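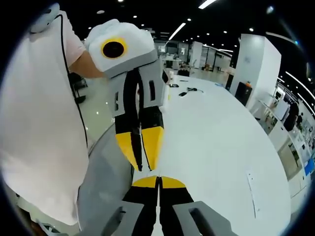

Forkberg, August

So I've spent most of this month with a gripper in each hand, and I have opinions!

I'm at the stage of the Hisness project where the robot has to learn handovers, meaning one hand gives a little thing to the other hand. I figured that would be the easy week. You hold two of these grippers, you squeeze, the fingers close, you pass the thing across, done. The gripper's own camera takes in what your hand is doing, and later on the robot tries to do what you did. I passed things from one hand to the other all my life without giving it a thought, and then I had to do it with yellow fingertips and suddenly I was four years old again.

The trouble is the meeting point. With bare hands you fudge it, your fingers sort of feel their way to each other. With the grippers you have to bring tip to tip, and if you come in at a lazy angle the two sets of fingers knock together and the thing goes skating off across the table. My first day (a Monday, naturally) I did 67 passes and Madalena Garcia went through them with me after lunch and kept 5. Five! She was very nice about it. She said my hands were "in a conversation with each other," which I took as a compliment until she explained that the robot can't tell which hand is supposed to be doing the talking.

What she wanted was for one hand to get there and wait. Hold it still, tips together, and let the other hand come to it and open up at the last moment. Then a short pause when both have hold of it, then let go. I'd been doing the whole thing in one swoop because that's how I pass the salt.
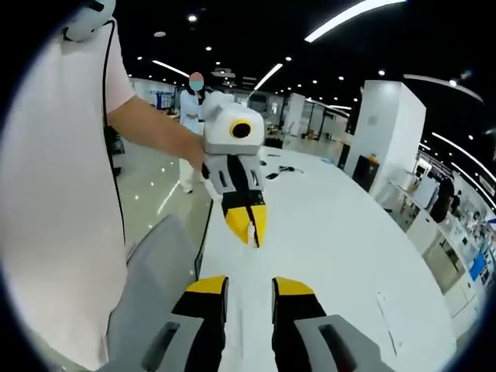 Once I slowed down it got a lot better, though slow has its own problems. You start watching yourself. I caught myself doing this fancy little wrist turn before every pass, no idea where it came from, and Eduardo Bettencourt pointed out that if I did it every time the robot would learn it too and we'd have an arm with mannerisms. (I'd kind of like to see that, but fine.)

Other things I've picked up, in no order. Shoulders get tired before hands do. Small things are harder than big ones, but flat things are the worst of the lot. Start each pass from a different spot or you'll teach it that the world is always six inches to your left. And if you drop something, don't grab for it, just stop, mark it as a bad one and start over, which took me ages to learn since my whole body wants to grab.

We're at 2,526 kept passes now between all of us. Eduardo wants to try a first training run before we collect any more, and Madalena wants 3 more days of the flat stuff first. I'm on Madalena's side, mostly, even though it's my shoulders. I'll write up the training run when we've had one, and if anyone reading has a good trick for picking up a thin card with two stiff fingers, please leave it in the comments.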